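Proofreader wanted, part-time, for the Ultcombe Seed and Plant Catalog

We need someone who can spell "fuchsia" before breakfast. The last person could, and then she moved to the coast to raise goats, and the spring edition went out with a half-price offer on "bear root roses." We had calls from people wanting the roses and one call about bears.

The catalog has 127 pages and 1,753 plant entries, each with a Latin name, a common name, a height, a price and a sentence by our founder, who believes every plant is "a real performer." Your job is to read all of it, twice, and to stop him from saying so more than once per page. Work starts in January and runs until the printer shouts at us.

You will work from our office above the feed store in Ultcombe, at a desk by the window. The window opens. The radiator has opinions. Hours are 9 to 3, with lunch, and you may bring a dog if the dog is reasonable.

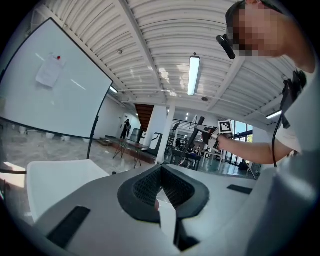

A hand at work. Yours will mostly hold a pencil.

You should be good at reading slowly and bad at letting things go. Gardening knowledge helps, but we've had fine proofreaders who couldn't keep a cactus alive. You'll need to get along with our layout program, Zulteck, which moves commas during the night, and with our typesetter, who says it doesn't.

Pay is by the hour and better than you'd guess from the carpet. You also get 2 trays of bedding plants each spring, and you don't get to pick the color.

To apply, write a letter of one page to Mansa Mensah at the catalog office. Tell us about a mistake you found in print and what you did about it. Please don't send a resume with a photo of yourself holding a trowel. If your letter has a typo, we'll mark it and mail it back, and you can decide how you feel about that.

Comments

pagefortyone: You've got "Plant" in the name and sell mostly seeds. Do I get the job?

Dell R.: I bought the bear root roses. They're doing great.

oshima_fan: Is the Oshima cherry still listed at 69 feet tall? I have a small yard and I'm worried.

Mansa Mensah: @oshima_fan That should be inches for the sapling. Please apply.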